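Grumel hand cell

The Grumel hand cell is a kitchen test station built by Raltby for trials of a multi-fingered robotic hand. Its makers describe it as nearly maintenance-free. The service log kept by Mayu Hosoda, the technician in charge of it, gives little support to that claim.

Setting up

The hand is bolted to the arm, its cables are clipped back along the wrist and each finger is driven to its end stop to find zero. Raltby's handbook allows 113 seconds for this. Hosoda's log has no entry that short, and the version of the handbook issued in November still prints the figure.

The wrist camera is then checked against a known object on the worktop. The software accepts a picture either way up, so the check shows only that the fingers and the object can be told apart. It is sometimes quoted as proof of grip accuracy, a thing it does not measure.

In one view from the wrist camera, with the kitchen upside down, the black fingers stand out against a teal plastic container on the marble worktop, two of the fingertips resting on its lower face.
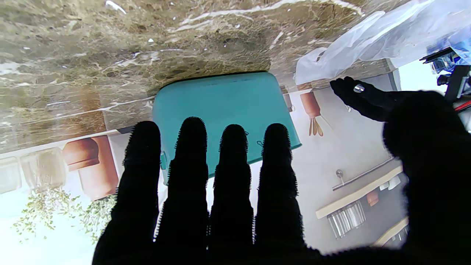

Finger coverings

The textured coverings on the fingers are treated as wearing parts. Raltby rates a set at 2000 grasps. The log records one set changed after 239 and another after 159, both for poor hold on smooth plastic. Raltby blamed cleaning fluid; no test results were published.

Repairs

Most repairs concern cables at the wrist. The Futonine controller reports a damaged cable and a jammed finger with the same fault code, so the usual practice is to swap the cable first. A replacement lead sold by Imai fits the socket, though its claimed longer life has yet to be shown on this cell.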